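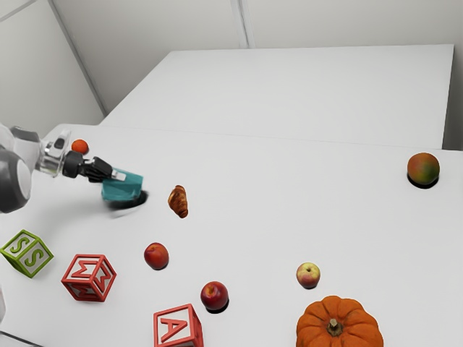
Kumiko Aoki would prefer that we stop saying "teach". When a person steers an arm through a task and the computer keeps the record, she told me, the person is demonstrating, and whether anything was taught is a question for later. I have tried to respect her wish in this article, but the word comes back by itself.

Aoki leads the demonstration group at Brimolar, a small company which occupies the upper floor of a former printing works. Her group collects recordings of simple handling tasks, and for the first months of a project most of the work is done in simulation. The operator sits at a desk with a hand controller. On the monitor there is a white table with toy alphabet blocks, fruit, a croissant and a pumpkin, and the arm goes where the hand goes.

The current task is called Minami and it sounds like nothing. Pick up one object, lift it, set it down in another place, do not disturb the neighbours. Each operator records 30 demonstrations in a session. The first set needs 590 of them that are good enough to keep, and the meaning of "good enough" is still discussed every morning over coffee.

I was allowed to try. My first attempt I closed the fingers too early and pushed the object away, and my second I approached so slowly that Ryota Wada, who was sitting beside me, began to answer his mail. In the simulated room there is no weight in your hand. You learn to look at the shadow on the table, because it tells you the height better than the object does. Wada does this without thinking. He comes in at a slant, pauses for a very short moment, closes, and lifts only as much as he must.

That pause is a subject of disagreement. Wada believes it helps, as the moment of grasping becomes clear in the recording. Solange Boyer, who cleans the data afterwards, would like to remove it. "The machine copies your hesitation together with your skill," she said. "If you stop to think, it will learn to stop, but it will not learn to think." She has a folder of 156 recordings in which the operator waits above the object for no reason she can find, and she played several of them for me with the patience of a dentist.

There is an older way to do it. At Geteo, a workshop one hour away by train, Yasuo Tsuji still prefers to put his hands directly on the arm and guide it through the movement. He has done it for packing lines and once for a bakery. The joints are released, the arm becomes light, and you feel immediately when an angle is uncomfortable for it. Remote control hides this feeling, in his opinion. He admits that it is tiring for the shoulders, and that nobody could do 200 repetitions in a day this way — he tried once, for a customer in a hurry, and does not recommend it.

Brimolar plans to move Minami onto a physical arm in October. The colour of the light will change, the fruit will have real weight, and a croissant will lose flakes when it is squeezed. Aoki expects that a good part of the simulated recordings will need real ones beside them. She has already asked her group to practise on the hardware during quiet afternoons, starting with the blocks. The croissants she is leaving until the neighbourhood bakery agrees on a price.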